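Tilahun Storage Annex: year-end walk-through
Inspected 12/30/21 by Malcolm Hollis

Exits clear: PASS. Rear door sticks. I was told it was "fixed." Pull it yourself and see.

Extinguishers, tags current: PASS on paper. Tags look fine, but I'd like to know who lifted each one off its hook to check it.

Shelf load signs: FAIL. The sign says 500 lb per bay. The Flirent catalog page in the binder says 300. Until someone shows me which is right, use 300.

Ladder feet and locks: PASS.

Long-handled tools, stored upright and secured: PARTIAL. Wall clips hold if you don't brush past them.

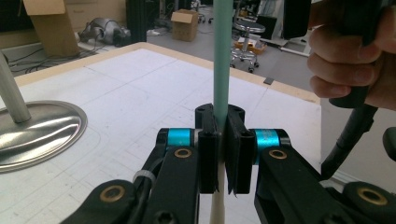

Trinidad Maglaya wrote in the margin that the clips were fine in the fall and the real trouble is people hanging two tools on one. Maybe. I'd still replace them.

Emergency lights, 90-second test: FAIL. Unit by the stairs quit after 18 seconds. The log has it passing every month, same pen, same handwriting.

Spill kit: PASS, seal unbroken.

Recheck in January. Bring the real log.

Questions: Annex office, ext. 5 | © Tilahun | Back to top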